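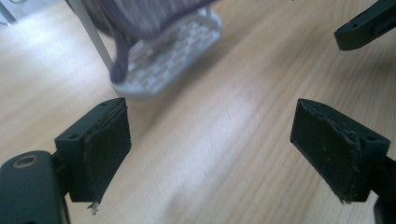

Manuals > Tables and Desks > Care > Section 5

Feb 23, 2021 | Plavov Product Documentation

5. Caring for the wooden tabletop

Read this section before using the table for the first time, and again before refinishing.

5.1 Weekly cleaning

1. Clear the top completely. Lift objects off - do not slide them.
2. Brush away grit and loose fibers with a dry cloth.
3. Wipe along the grain with a damp cloth, wrung out well.
4. Dry at once with a second cloth.

CAUTION: Do not use scouring pads, bleach or furniture polish containing silicone.

5.2 Removing scuffs from rubber

Rubber feet and pads can leave dark marks on light wood.

1. Rub the mark gently with a clean white eraser.
2. If it remains, sand lightly by hand with 300 grit paper, along the grain only.
3. Wipe off the dust and apply oil as in 5.3.

Note: Check the underside of anything that stands on the table. Replace pads that are torn or peeling.

5.3 Oiling

1. Apply a thin coat of Honex oil, part no. 686, with a lint-free cloth.
2. Wait 5 minutes, then wipe off all excess.
3. Leave the table unused overnight.
4. Repeat with a second coat if the wood still looks dull.

CAUTION: Oily cloths can catch fire on their own. Lay them flat outdoors to dry before disposal.

For leg adjustment, see Section 6.

Contact Plavov Support | © 2021 Plavov | Back to top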